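Getting a Stubborn Memory Card to Show Up Again

My old Trilum card quit showing up on the desktop in May, and I had 739 photos on it that I hadn't copied anywhere. I tried a bunch of stuff before I got them back, so I'm putting it all in one spot (mostly so I can find it next time!).

Wipe the contacts first. I use a pencil eraser, very lightly, and then a dry cotton swab to get the crumbs off. Don't blow on it – you just end up spitting on the thing.

Next, change the reader. Mine is a cheap Kekwood that I've had forever, and it turns out to be picky about which port it's in. The ones on the front of my computer never liked it. Plug it straight into the back and skip the hub.

If the card shows up in Disk Management but has no drive letter, right-click it, pick Change Drive Letter and Paths, and give it one way down the alphabet. I always use T. Windows had handed mine the same letter as a network folder, so it was hiding the whole time.

If Windows asks to format the card, say no! Click Cancel and copy off whatever you can reach before you run any repair. I got 700 pictures by plain dragging and dropping, and the last 39 came off with a recovery program that ran for 9 hours. Go to bed and let it work.

Once everything is safe, do a full format instead of the quick one. It takes ages, but it checks the whole card as it goes. If it stops with an error, toss the card.

I also stick a bit of masking tape on each card case now with the month I started using it – pencil works better than pen, the ink smears.
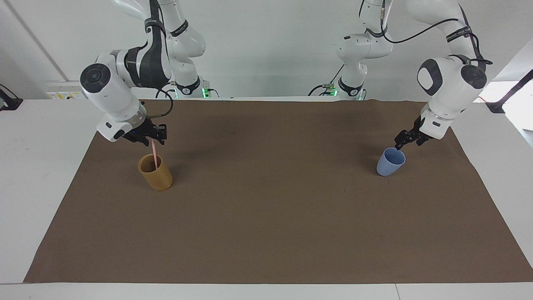

Oh, and the little lock switch on the side of full-size cards gets loose with age and slides down when you push the card in. A thin strip of clear tape over it keeps it put, just make sure none of it touches the contacts.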